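Ticket: CPU slips and rotates in gripper during socket placement
Project: Grarneo
Opened by: Gervasio Bustos
Assigned to: Hnat Karpenko
Opened: 3 Jun 2023
Status: Fix in place, monitoring

Gervasio Bustos wrote:
Hi Hnat, I've got a good one for you! The Titano cell keeps stopping on the CPU placement step with "lateral force limit" right before release. Pick and approach go fine. The arm gets down over the socket, tries the last little move, and quits. I had 17 stops in 56 attempts, all at the same step. No bent pins so far, so the limit is doing its job and I'd like to leave it where it is.

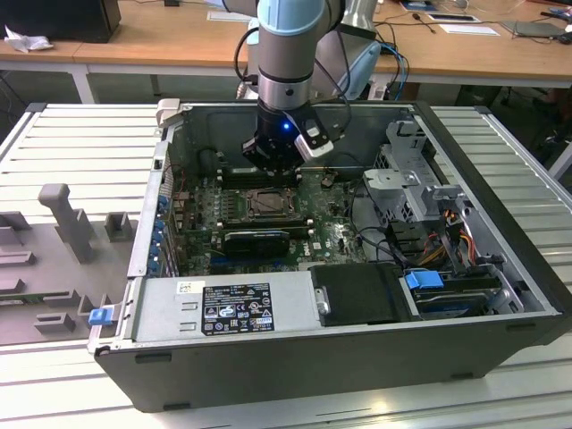 The force limit was my first suspect, and I ruled it out by running the approach with nothing in the fingers. Zero stops. The case hadn't moved on the platform either, I checked it against the marks at each corner. I'm using the Dell tower with the graphics card left in, and the path keeps well away from that, so I don't believe we're brushing anything on the way in. Full log is in the Zelenák folder.

Hnat Karpenko wrote:
Great report, thank you – the empty run saves us half a day. Can you pause the program at the hover point and pull the wrist camera view? I want to see the angle of the chip before the last move.

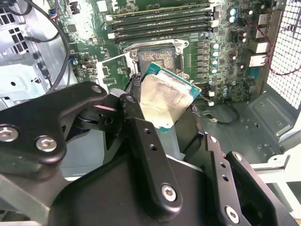
Gervasio Bustos wrote:
Done, and I think we have it! The chip angle isn't the same from one attempt to the next. On the failed ones it's rotated clockwise by the time it gets to hover. At pick it looks square every time. So it's turning somewhere on the way over.

Hnat Karpenko wrote:
Love it. Two things to try, one at a time please:
1. Drop the transfer speed by half and leave everything else alone.
2. Put the speed back and swap both finger pads. 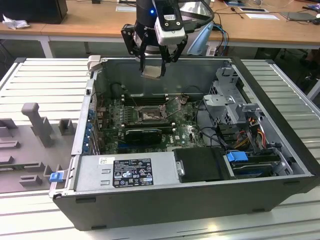 Gervasio Bustos wrote:
Slower transfer helped a bit but I still got stops. New pads made a huge difference. The old left pad had gone shiny on one corner, so one side was gripping and the other was sliding. The counter says 2,000 cycles on that set. Stirnurau's sheet says to inspect at 540, and I had never set the reminder. My miss, it's set now.

Hnat Karpenko wrote:
That explains it nicely. I've also added an angle check at hover. If the chip is off square, the arm goes back to the tray and picks again, and it won't try to push it in. Please update to the new program before your next run. 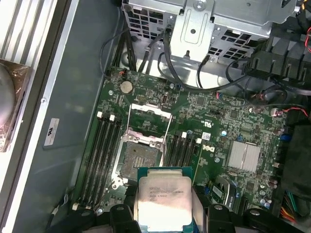 Gervasio Bustos wrote:
Updated and running. I twisted a chip by hand to test the check and it caught it right away, which was really fun to watch. No force stops since the pad swap. Leaving this open until the next pad inspection, and I'll post the log then.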